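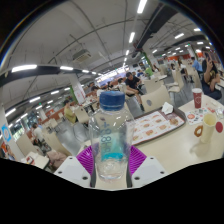 *A bottle with a little water left in it, cups and a lined tray at a table in the Stelargate food court.*

## Clearing tables: what goes where

From the start of January the food court at Stelargate will have new clearing stations, one by the lifts and one beside the car park doors. Each has a sink for liquids, a slot for bottles, a tube for paper cups, a bin for food and a bin for everything else. Trays go on the rack underneath.

The old stations had a single large bin with a tray shelf on top. Bottles went in half full, cups went in with the drink still in them, and the bags were so heavy by lunchtime that the cleaning team had to change them in the middle of the busiest hour. Jabari Mwakalinga, who runs the day shift, asked for a sink two years ago and is pleased to have two.

The centre has 437 seats in the food court, and staff will still come round to wipe tables and pick up what has been left. The stations are meant to make that round quicker. If you eat here on your break, please use them, and please show new starters in your shop where they are.

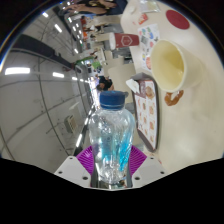 **Kanini Koech**
Tenant Services, Stelargate

Most of what gets left on the tables is light: paper cups, napkins, leaflets, tray liners, small packets and the odd carrier bag. Cups on their sides are a nuisance for the team, as they roll when the table is wiped and any drink left in them ends up on the chairs. If you can't get to a station, leave your cups upright on the tray and push the tray to the end of the table. Sauce is easier to deal with fresh, so if you spill some, a quick wipe with a spare napkin is a real help.

Some points that came up at the tenants' meeting:

- **Bottles.** Empty them into the sink and put the cap back on. Wako, who collect from us, take the bottle with the cap and the label still attached, so there is no need to peel anything off.
- **Paper cups.** Tip out the drink and stack the cup in the tube. Plastic lids go in general waste for now. Wako are looking at whether they can take them later in the year.
- **Tray liners.** Clean ones can go with the paper. Greasy ones go in general waste, along with used napkins.
- **Leaflets.** Please put unwanted ones back in the holder at the counter if they are clean. Several units are paying for far more printing than they need.
- **Trays.** We have bought 255 replacements through Cudex. They are the same size as the present ones and will fit the existing racks. Please don't take trays back to shop stockrooms – we know it happens, and we would like them returned.

Ermanno Bellini asked whether counters could stop putting a liner on every tray. This is up to each unit. The centre has no objection, provided the trays are washed between customers, and two units have said they will try it on weekday mornings. We will report back in the next issue.

The sinks are for drinks only. Soup and noodles block the trap, and the plumber's call-out comes off the service charge that all of us pay.

Signs for the stations are being printed with pictures as well as words. Nassoro Temba has a set of proofs at the management office on the lower floor, and anyone who wants to look them over can call in between 9am and 4pm. Comments on the wording should reach him before the end of the month.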